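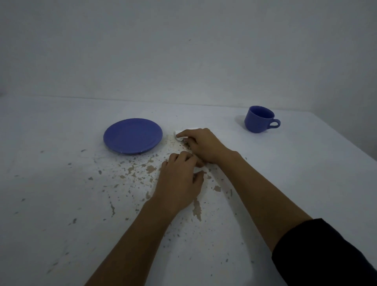
Bremolix has opened orders for a recording service aimed at firms that want to teach household robots how to clean up after people. The Pluldale company will supply sets of first-person recordings of ordinary table work, filmed from head height, with both hands in view and each clip checked before delivery.

The first set, on sale from 31 December 2024, is called Spills and covers coffee, tea, milk and dry crumbs on hard surfaces. It holds 452 clips, each with a written account of what the hands are doing. A second set on laying and clearing tables is due in May.

Bremolix says buyers had been asking for wet work in particular. Picking up a cup or a block is well covered by material already on the market, but wiping is harder to learn from. A cloth or tissue changes shape as it is pressed, liquid spreads, and grounds and crumbs move about under the fingers. The person doing the job also tends to swap between pinching, pressing and dragging without thinking about it.

"We tell people to clean up the way they would at home," said Yutong Xu, who runs the recording side. "If they want to use one hand they can. If they want to fold the napkin over and go again, they do that. The only rule is that they keep looking at the work."

Coffee makes up the largest share of the clips. Bremolix uses coffee with the grounds left in, on a plain white table, so that the edge of a stain and the smaller specks can both be picked out by software. Crockery is left on the table during the wiping, and a buyer's robot would have to learn to work round it. 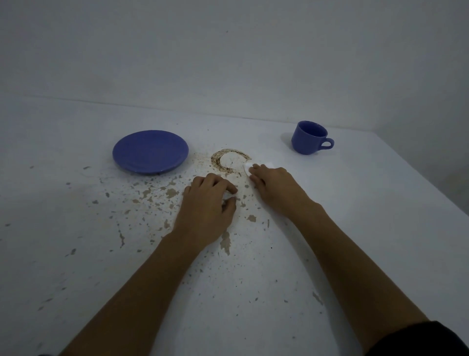

Naledi Ndlovu thought the clips would be more useful with a second view from the side, as it is hard to judge from head height how firmly a tissue is being pressed. Bremolix said a side view was being looked at for a later set but would add to the price.

The service can be bought in two ways. Ready-made sets are sold under a yearly licence, which allows use by one firm on one site. Buyers can also order recordings to their own list of tasks, with a smallest order of 100 clips and a wait of about 20 working days. Custom orders can use the buyer's own tableware and cleaning materials, provided these are sent in beforehand.

De Haan, which makes kitchen equipment, has taken the first licence and plans to use the clips in work on a counter-top arm. Sample clips are free on request - firms need to give a company address and sign a short agreement on use.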